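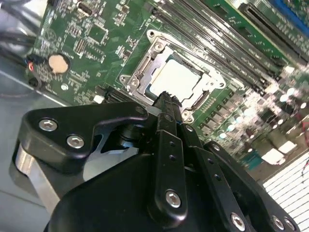

The processor in its metal frame, green board all around it.

I keep an old Dell tower going in my workshop, and my best tip is to lay the case on its side before you touch the processor. Open the metal frame all the way, hold the chip by its edges and set it down flat — no pushing!
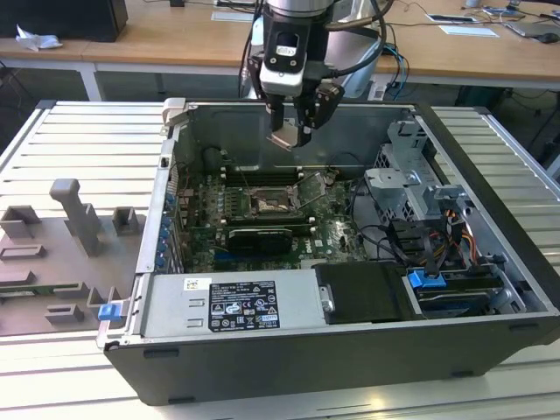

Roman at Kivent wrote in that a muffin tin is great for the screws, and I've used one ever since.

I also give the dust 10 minutes with a soft brush before the cooler goes back on.
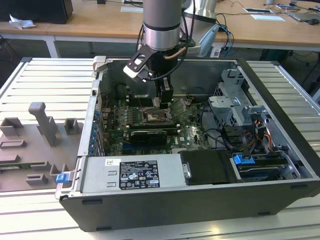 Tip 2: Tie back the cables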